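4.3 Preparación de la ruta sin conexión

Este apartado describe cómo cargar una ruta gastronómica en la aplicación Prandik antes del viaje, de modo que las fichas de los locales, los horarios y los avisos de ingredientes puedan consultarse sin cobertura. Se toma como referencia la ruta Zamora, incluida en el paquete de instalación. El procedimiento es idéntico para cualquier otra ruta del catálogo Traserside.

Requisitos previos

Cuenta Dreltura activa y verificada.
Espacio libre en el dispositivo: 600 MB por ruta con mapas; 3.000 MB si se descargan además las cartas digitalizadas.
Batería por encima del nivel de aviso del sistema. Con el ahorro de energía activado, la descarga se interrumpe al apagarse la pantalla.

4.3.1 Descarga del paquete

1. Abra Prandik y pulse Rutas > Catálogo.
2. Escriba el nombre de la ciudad en el buscador. Si aparecen varias entradas con el mismo nombre, compruebe el país en la línea inferior de la ficha.
3. Pulse Descargar y seleccione Mapas, Fichas y, si procede, Cartas.
4. Espere a que el indicador pase de gris a verde. No cierre la aplicación mientras figure el texto «Verificando».
5. Active el modo avión y abra tres fichas cualesquiera. Las fichas incompletas muestran un triángulo junto al nombre del local.

Nota: el catálogo completo contiene 2.949 fichas, de las cuales 2.921 disponen de versión sin conexión. Las restantes corresponden a puestos de mercado sin ubicación fija y solo se cargan en línea.

4.3.2 Perfil alimentario

1. Vaya a Perfil > Alimentación.
2. Marque las restricciones aplicables. «Vegetariano» y «Sin lácteos» son casillas independientes; «Vegano» activa ambas y añade huevo y miel.
3. En Caldos y fondos, elija Estricto o Tolerante. En modo Estricto se ocultan los platos cuyo caldo base no haya sido declarado por el local.
4. Guarde los cambios y vuelva a abrir la ruta. El filtro no se aplica a una ruta que ya estuviera en pantalla.

Precaución: el perfil filtra según los datos declarados por cada establecimiento. En caso de alergia, confirme siempre los ingredientes con el personal del local antes de pedir. La tarjeta traducida (Perfil > Tarjeta) puede mostrarse en pantalla o imprimirse en formato A6.

4.3.3 Orden de paradas

1. Pulse Editar ruta.
2. Mantenga pulsada una parada y arrástrela a la posición deseada.
3. Asigne a cada parada una franja: desayuno, almuerzo, merienda o cena. Las paradas sin franja pasan al final de la lista.
4. Pulse Recalcular. Los tiempos se expresan a pie; para incluir autobús urbano, active Transporte en la misma pantalla.

Nota: los horarios de los locales cambian en diciembre. Si viaja en ese mes, repita la descarga la víspera de la salida. Los festivos locales no se incluyen en el cálculo.
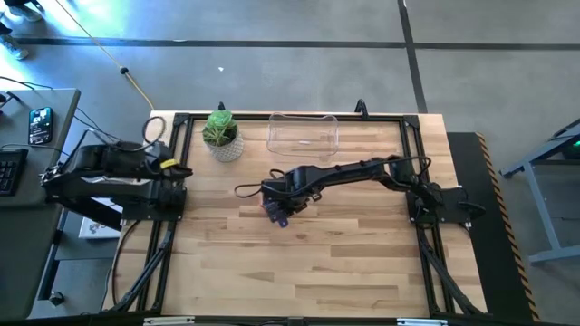
Comentario de Ingrid Pruitt: en mi caso el recálculo dejaba la cena antes de la merienda. Lo resolví quitando la franja a las dos paradas, guardando y asignándolas otra vez. Convendría indicarlo en el paso 3, y también que al recalcular se pierden las notas personales de cada parada si no se han sincronizado.

Respuesta de Arash Taheri: confirmado en la versión 2.4. La inversión se produce cuando dos paradas comparten hora de apertura. Sincronice las notas desde Perfil > Copia antes de pulsar Recalcular.

4.3.4 Actualización y borrado

1. Para actualizar, pulse el nombre de la ruta y después Buscar cambios. Solo se descargan las fichas modificadas.
2. Para borrar, deslice la ruta hacia la izquierda y confirme. Las notas sincronizadas se conservan en la cuenta.
3. Si el espacio no se libera, vacíe la caché en Ajustes > Almacenamiento y reinicie el dispositivo.

Precaución: no borre la ruta durante un recálculo. El archivo de paradas puede quedar bloqueado y exigir la reinstalación de la aplicación.

Última revisión del apartado: 9 de abril de 2019. Para la exportación de rutas a otros dispositivos, véase 4.4.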